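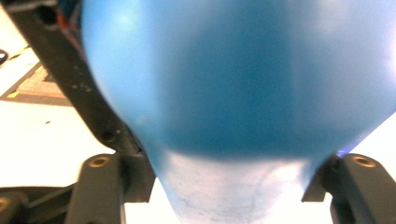
The blue one, close up. The pale part is at the bottom.

Can somebody say what this blue piece is?

nsalem_112
Posts: 8
Good evening to all. I am sorting the shelf of my aunt in Follwood, she moved to a smaller apartment in February and I took the boxes. Most of the things I could name, but with the blue one I have doubt. It is round and wide on top and it becomes narrow at the bottom, and there the color goes almost to white, with some gray-blue marks inside. I looked for a stamp and found none. My aunt says it came from the Brullico market but she says this about everything.
I would like to know what it is before I wrap it. Thank you in advance, Nawal Salem

Viltel
Posts: 1678
Looks like a bulb vase turned over to me. The pale end would be the neck. I had two like it in green.

farouk_b
Posts: 112
I don't agree with Viltel. A vase neck has a clear rim, and I don't see any rim. For me it can be the shade of a small lamp, or even something in rubber. The surface is not very shiny. It is hard to judge when it is so near and soft like this.

Viltel
Posts: 1679
Not shiny doesn't mean not glass. Frosted glass exists. Nawal, what does it weigh in your hand? And does it ring if you tap it with a fingernail?

nsalem_112
Posts: 9
I tapped it. It makes a dull sound, not like my drinking glasses. It is more heavy than I expected but I have no kitchen scale here, the scale is also in a box.

farouk_b
Posts: 113
Dull sound, so not glass. I stay with my opinion.

Viltel
Posts: 1680
Thick glass can sound dull too, especially if you hold it when you tap. Put it on a folded towel and try again. I would also like a picture of the narrow end from below, that would settle it more than us guessing.

marlo_t
Posts: 41
Whatever it is, please don't wrap it in newspaper. The ink goes on the pale part and it is very hard to get off, I lost a white sugar bowl this way. Plain paper first, then a sock over it. And put it with the wide side down in the box.

farouk_b
Posts: 113
Wide side down, yes. About the sock I am not sure, mine always slip.

nsalem_112
Posts: 10
Thank you, I have plain paper. I will make the picture from below tomorrow morning when there is daylight in the kitchen. Does it matter if I wash it before? It has dust, and I am afraid the blue is painted.

Viltel
Posts: 1681
Damp cloth on a small spot, on the underside. No soap yet.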